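FOR IMMEDIATE RELEASE
22 April 2022

Grirnico opens its kitchen bench sessions to everyone, and there's a basket waiting for you

I've been wanting to write this one since January, when we were still arguing over paint colours and the sink hadn't arrived. Grirnico, our little kitchenware shop and teaching kitchen on the corner in Onport, is opening its bench sessions to the public from next month (finally!) and I'd love you to come along, whether you cook every night or mostly reheat things.

If you haven't been in before, a bench session is an hour and a half of practical kitchen sorting and simple cooking. We talk about where things ought to live, what earns its spot beside the sink, and how to get vegetables out of the bottom of the crisper and onto a plate before they go sad. You'll chop a bit, wash up a bit and go home with a full stomach. There's no exam and you don't need your own knives.

The idea came out of our shop counter, really. People would come in for a colander and stay for half an hour telling me about their benches - the toaster nobody wants to move, the drawer that jams on the potato masher, the dish rack that's always full because it has turned into a cupboard. I started drawing little bench plans on the backs of receipts. After I'd done a fair pile of those, Maxence Brunet, who runs our cooking classes, told me to stop drawing and start teaching.

So we did. We ran a trial over the summer with 316 people coming through, mostly locals, plus a very keen carload from Pons who booked in twice. What they liked best was the simplest part of the whole session, and it's the part we've built the new program around: one basket, one clear bit of bench, and whatever veg you've got.
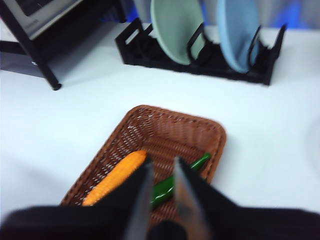
The basket method goes like this. Before you start cooking, you pick out tonight's vegetables and put them in a basket on the bench. Everything else stays in the fridge. You wash, peel and chop from the basket, and when it's empty you're done with prep. A carrot and a green chili will get you a surprisingly good dinner if there's rice in the cupboard and an egg or two going, and we'll show you that one in the first week.

I'm a big fan of woven baskets for this job. They're light, they look lovely left out, and the air gets through. Give them a shake over the sink now and then, wipe them with a barely damp cloth and let them dry properly before you fill them again. Please don't put them in the dishwasher (I've seen the results and I still think about it).

We'll also spend a good while on dish racks, my favourite subject and apparently a touchy one in a lot of households. Maxence reckons the rack should be emptied before you so much as pick up a peeler. I'm more relaxed than that, but I've got to admit his bench always looks better than mine.

"I want people to enjoy standing at their bench," Maxence told me when I asked him for something sensible to put in here. "Clear a space, put your vegetables where you can see them, and cooking feels like much less of a chore."

The new program runs for 9 weeks, with 11 places in each session so everyone gets proper elbow room. Come to one or come to the lot. Each session stands on its own, although the pickling night does fill up fast, so get in early if you're after that. Kids over ten are welcome with a grown-up.

We're very grateful to Vultari, the homewares wholesaler down the road, who've chipped in $3,000 towards benches, baskets and chopping boards. That's let us keep the price down and put aside a few free spots in every session for anyone who's finding things tight at the moment. Just ask at the counter, no forms and no fuss.

Bookings are open now in the shop or over the phone during trading hours. If you're from a local paper or radio station and you'd like to sit in, you're more than welcome - wear something you don't mind getting turmeric on, and come hungry.

Media enquiries: Maxence Brunet, Grirnico, Onport

ENDS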